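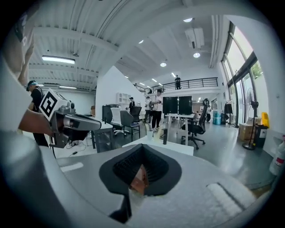
Horkberg cubby shelf, white

Print this page
E-mail this page

Price: $235
Delivery: from our warehouse, 14 working days
Assembly: required, one person can manage it

We have been selling office furniture long enough to distrust the phrase "storage solution." The Horkberg is a white cubby shelf. It has open compartments and it stands against a wall. If your office is white too, with a high ceiling and a lot of people on their feet all day, it will more or less vanish into the background, and for most buyers that's a fair result.

The maker, Prulludis, says the Horkberg "brings calm to the shared workplace." We had one on our own floor from November until the following summer and noticed no calm. We did notice that bags stopped piling up by the stairs, at least for people who bothered to use it. The rest kept their backpacks on.

What you get

Shelf body and dividers in white, back panel, wall bracket, one bag of fittings. The bracket is in the box but the wall screws are not, and the leaflet mentions this only on its last page. Buy screws that suit your wall before you start. An office partition may be hollow, so find out what's inside it first.

Finish

Matte white. Prulludis calls it "stain resistant." Coffee came off with a damp cloth. Blue marker did not, and neither did the gray scuffs along the bottom row, where shoes hit it. We asked about a touch-up pen and were told one was planned. As of 12 Aug 2023 we can't find it for sale anywhere.

Under bright ceiling lights the white looks cooler than in the brochure, which seems to have been shot at sunset. If you're matching it to a warm white wall, ask us for a sample chip before ordering.

Size and fit

Each opening is 32 cm wide. A binder goes in easily, and so does a folded jacket. A full backpack goes in if you push, and then sticks out at the front. Don't put the shelf where people turn a corner or come off a staircase.

A low black cabinet or a printer can go nearby, but leave the printer room to open its paper tray. We didn't, the first time.

Compared with the others

The Onsri is $37 cheaper and comes with thinner dividers that bowed under paper. The Bumico has doors, and costs more, and the doors are the part that customers write to us about. Between the three we would still take the Horkberg - mostly for the thicker dividers, and with no great excitement.

Not recommended for

Damp rooms, outdoor use, or as a room divider. The brochure shows it standing free in the middle of a floor with a plant on top. It needs to be fixed to a wall, and the leaflet in the box says so, whatever the brochure shows.

Returns

Unopened boxes only. Once the fittings bag has been opened we can replace faulty parts but can't take the shelf back. Check the corners of the box while the driver is still there - dented corners usually mean a chipped side panel.

Print this page
E-mail this page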